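The Laces Question, Settled for Another Winter

Regular readers will remember the July item on shoelaces, which drew more post than the roof appeal. Xuân Quan has now written again, all 1,627 words of it, to say that we got the crossings wrong. 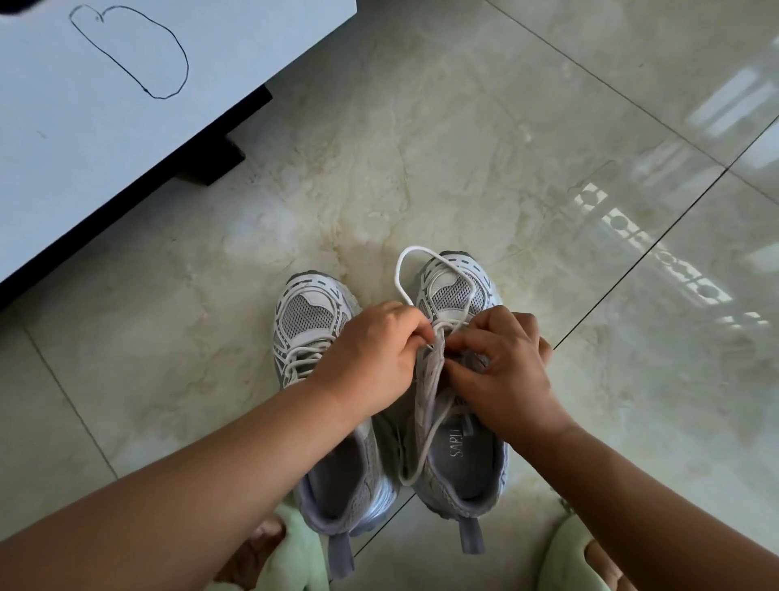
2 min read

His main complaint concerns length. New laces from Skasar are 100 cm, give or take a sneeze, and if you start with one end longer than the other you will find out at the top eyelet, when you have a bow on one side and a stump on the other. Pull both ends level over the toe before going any further. Xuân Quan uses a ruler. We don't think less of him.

Diệp Chu of the Bainbridge walking group prefers to do one shoe completely and keep it alongside to copy from. This is sensible, provided the first one is right.

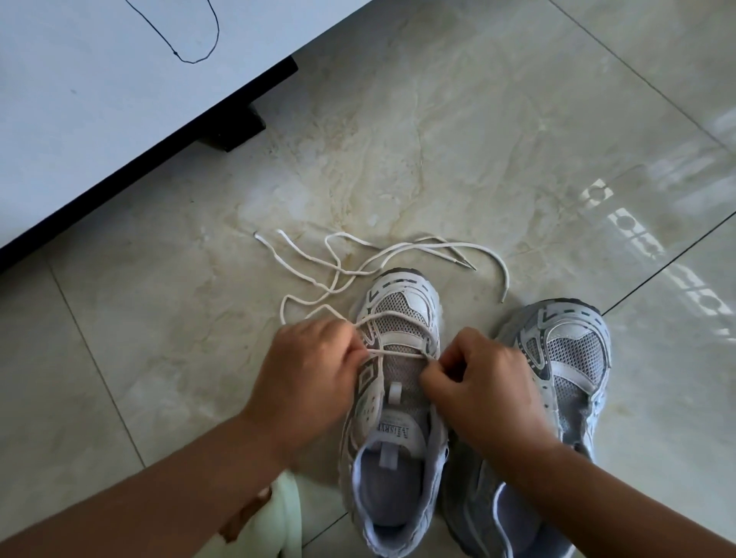

Keep each crossing snug but leave the tongue room to move, and thread the little loop in the middle of it if yours has one. Most of us have been ignoring ours for years and wondering why the tongue wanders off to one side by the bus stop.

Further letters on laces to the usual address. Short ones, please.

Recent items
Gloves found at Clulitz, still unclaimed
Dillov path: the puddle has a name now
Walk no. 202: who brought the soup?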